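Right, robots and housework. My sister-in-law Tamsin keeps asking when she can buy one that does the laundry, so here goes, a few posts.

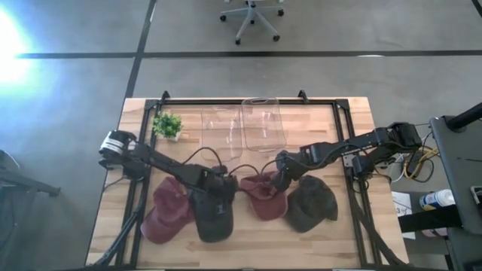 Laundry is horrible for machines because cloth never sits the same way twice. A plate is a plate! Even hats are a pain - four caps in a row, two of them overlapping, and each needs its own plan before an arm goes anywhere near it.

I did 200 shifts in a shop stockroom and could tidy a hat shelf half asleep, chatting the whole time.
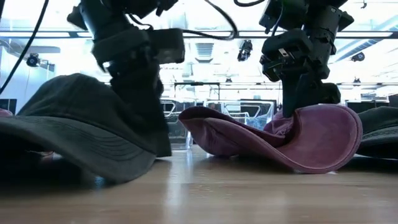
So my answer to Tamsin is still no, not this year. Maybe a shop gets one first, for the dull refolding after closing.

Fiachra reckons grip is the easy bit now. I'm not so sure. Pinch a cap by a thin strip of fabric, like the pink one, and you've still got to know which way up it is and where the brim's going to end up.
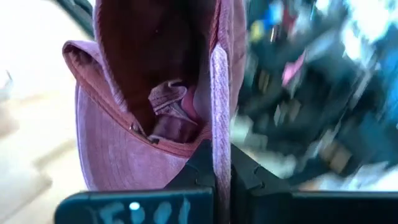
Socks next, if anyone's brave enough. I'd pay 800 quid for that tomorrow. Pairing them is the bit I hate, and turning them the right way out is worse. Same goes for hats, mind - with that pink one you're looking up inside it, tag all crumpled, and something has to sort that out before it goes on a shelf.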